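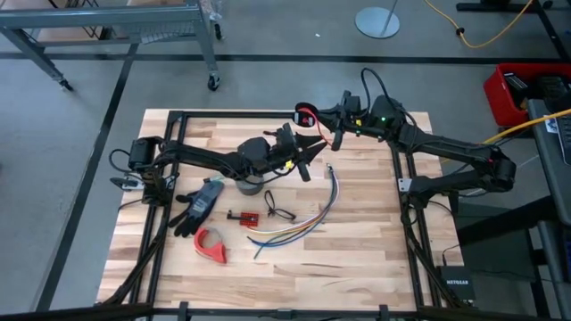 机器到底能不能干家里和车间里的零活,这个问题我断断续续跟了一阵子,今天集中写几条。先说结论:能干一部分,离放手不管还早。

1/ 先定义“零活”。我说的是收拾台面、理线、把工具放回原位、叠毛巾、装袋这类。焊接、码垛、喷漆不算,那些早就有成熟方案,工位是为机器专门设计的,来料位置也固定。零活的麻烦在于每次摆得都不一样。

2/ 硬东西的抓取,现在可以用。盒子、罐子、瓶子,只要不太滑、不太重,两指夹爪基本拿得住。Plenau 那边六月做过一轮测试,324 次抓取,全是硬质小件,失败的大多是贴着桌沿或者两件挨在一起的情况。

3/ 软东西还不行。电线、绳子、手套、塑料袋,一碰就变形,碰完跟刚才看到的不是一个形状,程序得重新判断。一张木桌上放一只手套、一束散开的彩色电线、一根拧成两个圈的黑细绳,人几下就归置好了,机器要想很久。

4/ 两只手臂比一只强,这一点我以前低估了。右边夹着一个带标签的黑色圆东西,有根红色细线从上面弯下来,经过左边夹爪的指尖附近。单臂碰到这种带线的东西很难办,要么压住线,要么把整件拖走。双臂至少有机会一边固定一边理。

5/ 但双臂也有双臂的问题。两边都要避开对方,还要避开自己身上的线缆。Florante Pangilinan 在 Velness 管装配,他跟我说,他们停机的原因里,手臂自己的线挂到东西排得很靠前,比抓不住还常见。

6/ 有人问速度。理一束线,熟练工 2 分钟以内,他们那套要 8 分钟,中间还得有人看着。如果晚上没人的时候慢慢做,8 分钟也能接受。问题是现在晚上不敢没人。

7/ 再说家里。家里比车间难。车间再乱,桌子高度是定的,灯是定的,地上有什么大家心里有数。家里有小孩、有猫、有拖鞋。Walura 去年展示过收拾茶几,我在现场看了,茶几上的东西是工作人员一件一件摆的,每次摆法差不多。

8/ 我自己的判断标准很简单:不提前摆,不挑东西,随便找个人把桌子弄乱,机器收完,人不用返工。按这个标准,我目前见过的都不及格。放宽到“人返工不超过两件”,有几家可以试试。

9/ 价格不展开讲。只说一句,别光看手臂的报价。固定用的架子、导轨、网络设备、线材、安装调试,加起来经常比手臂本身还费钱,而且占地方。桌子四周装完架子,人站过去干活都得侧着身。

10/ 评论里 Trinidad Dimaculangan 提到洗碗机,说那才是真正解决问题的家务机器。同意。洗碗机不认识碗,它让人把碗摆成它要的样子。很多零活也许会走这条路:收纳盒做成机器好认的形状,电线头加个硬夹子,手套挂起来。听着没那么先进,但省事。

11/ 小作坊现在要不要买?我的建议是先把自己的零活写下来,记一周。硬件、重复、位置大致固定的,可以考虑。带线的、软的、要用手摸才知道对不对的,先留给人。Mangubat 的做法可以参考,他们只让机器分拣金属小件,每批 200 个,分完了人来抽查,别的都没动。

12/ 周四下午我再去 Velness 看一次,他们说换了新的指尖,夹细线会好一些。看完接着在这串下面更新。想让我问什么可以留言,技术问题尽量写具体点,“好不好用”这种我没法替你问。

本网站使用 Cookie 以改善您的浏览体验。继续浏览即表示您同意我们使用 Cookie。 接受 | 管理设置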